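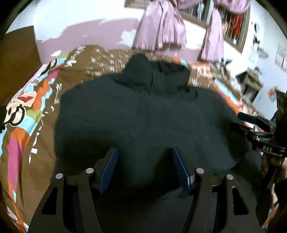
The black hoodie on my bed, before folding.

Friday, late evening. I promised myself to write here every week and I missed two weeks already, so today I write even if it is only about laundry.

I came home from Wosstead on the slow bus and the room looked terrible. I started with the bed, as always. I like to fold on it, the bedspread is flat and big enough for a hoodie with the sleeves open. My method is still the same: the back side up, sleeves to the middle, then the bottom goes up to the hood. The hood is the difficult part. It makes a lump and the pile falls over later. My mother folds it inside, but I never learned this well.

The hoodie is from Huvdale and I paid 103 for it, too much, but I wear it almost every day in the cold months. I should wash it less often, I think.

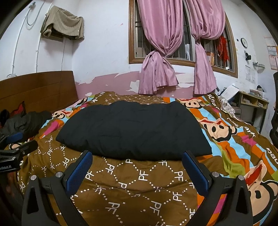 Black pillow, and the monkeys who watch everything.

I still love this comforter with the monkey faces. It is for a child, I know. With brown, orange and pink together nothing else in the room can match, so I stopped trying. The black pillow at least is calm. I want to buy a second one when I have some 100 left at the end of the month.

The dark clothes at the head of the bed must wait until tomorrow. I also have to call Baloyi about the electricity bill before noon. Now I will make tea and read a little.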